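How to Descale a Kettle You Have Been Ignoring

Pimville has hard water. I moved there with a clear kettle and a clear conscience, and by October both had a crust. If your tea has started to arrive with a light sprinkling of gravel, you are in the right place.

What you need

White vinegar, the cheap kind, or citric acid powder
Tap water (yes, the same stuff that got you into this)
An old toothbrush you will never again confuse with the current one
A soft cloth
An open window, if you go with vinegar

Step 1. Pick your acid

Vinegar is cheap and works fine. It also makes the kitchen smell like a pickle has been boiled in it. Citric acid has no smell to speak of and comes in a bag from the baking aisle, where it costs more per spoonful than you would like. I use citric acid when people are coming over and vinegar the rest of the year.

Check the booklet that came with the kettle before you start. Some makers don't want vinegar anywhere near their product. If you threw the booklet away, welcome to the club, and look it up online.

Step 2. Fill it

For vinegar, mix equal parts vinegar and water, enough to cover the crust. For citric acid, use two tablespoons to a quart of water. Don't fill past the maximum line. Acid mixes can foam, and the foam goes straight for whatever you just wiped.

Step 3. Heat it, then leave it alone

With citric acid, boil the water first, switch the kettle off, unplug it and add the powder slowly. It will fizz. With vinegar, bring the mix just short of a boil and switch it off.

Now wait half an hour. My neighbor Flora Purves leaves hers overnight and has the cleanest kettle on the street, but she also irons pillowcases, so I can't promise her results to ordinary people. If you do leave it overnight, put a note on the lid. I once made my brother-in-law a cup of instant coffee with hot vinegar and he drank a third of it out of politeness.

Step 4. Pour and scrub

Pour the lot down the sink and admire what comes out. Anything still hanging on should give way to the toothbrush. Don't use steel wool, and don't go at it with a butter knife. Scratches give the next layer of scale something to hold.

If the kettle has a mesh filter in the spout, pull it out and soak it in a cup of the same mix. Note which way up it goes. I have put mine back wrong 6 times.

Never dunk the whole kettle in the sink. Wipe the outside with a damp cloth and keep the base and plug dry.

Step 5. Rinse, boil, dump, repeat

Rinse well, fill with fresh water, boil and throw it out. Do that twice, three times for vinegar. Sniff it. If it still smells like salad, go again.

How often

Every month in a hard water town, every three or so elsewhere. Emptying the kettle at night helps a lot, and I manage it when I remember. A filter jug helps too, as long as you change the cartridge before it turns into a museum piece.

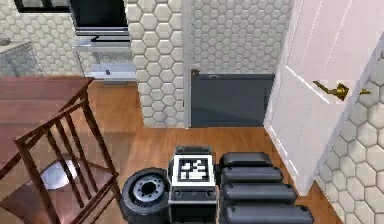

The same mix works on shower heads, by the way. Tie a bag of it over the head with a rubber band, leave it an hour, then run the water hot for a minute with the curtain closed. Coffee makers are fussier and deserve their own page, which I'll write once I've cleaned mine.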